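Echo in a workroom with a beamed ceiling – panels between the beams or on the walls?

Posted by mortice_lock, 9 June 2026

I look after a shared workroom in Tollen. The walls and ceiling are painted plaster, the floor is hard, and there are no curtains. Two people talking at one table are fine. Once every table is in use it becomes difficult to follow anyone more than a few steps away, and phone calls are hopeless.

The ceiling is white with parallel beams. The clear gap between each pair is 820 mm and the beams stand 100 mm proud of the plaster. Most of the work is done sitting down, with the hands at table height. 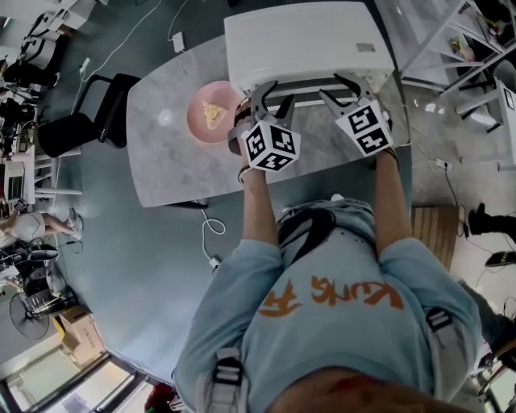
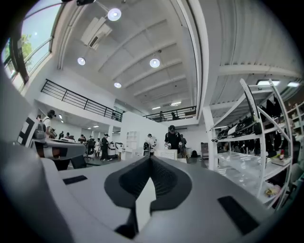 I would like to fix absorbent panels in the bays and leave the walls alone, as we pin drawings on them. My budget is 242 pounds for a first attempt. I have a quote for Dafis panels, which are 50 mm thick and can be cut to width. Would treating the bays alone make a useful difference, or does some of it have to go on the walls? I am also not sure whether to fix the panels hard against the plaster.

halfbrick

Ceiling first. It is usually the largest bare surface in a room and the one with no furniture against it. Hard parallel walls will still give you flutter, which you can check by clapping once in the middle of the room and listening for a short metallic ring. If you hear it after the ceiling is done, put something soft on one wall of each facing pair. You do not need to cover both.

With your dimensions I would use 50 mm panels on 50 mm battens. The face then sits level with the underside of the beams and there is an air gap behind, which helps with the lower part of the voice range. Cut the panels 5 mm under the clear width. Old beams are seldom parallel for their whole length, so measure at both ends and in the middle before cutting anything.

Do not paint the panel faces. Ordinary emulsion closes the surface and you lose much of the absorption. If they must be white, buy them with white fabric on.

Check the fire rating too. In a shared building the landlord may want to see it in writing before anything goes overhead.

saltmarsh22

We had the same trouble and bought a big rug. Got better. Not sure about ceilings.

Druvimen sell cheap foam tiles but ours fell down in April, the glue did not like the paint.

untreated_pine

Agree with the first reply on the battens. Two additions.

Screw the battens into the joists and not just into plaster. Find the joists before ordering, as the positions may not suit your panel lengths.

Spread the panels out. If the money only covers half the bays, treat every other one – a covered area at one end leaves the other end as lively as before. I did alternate bays in a village hall near Bidis and stopped there. Pinboard made of soft fibre also absorbs a little, so if your drawings go straight on to plaster at the moment, a run of that would deal with the walls without losing the space.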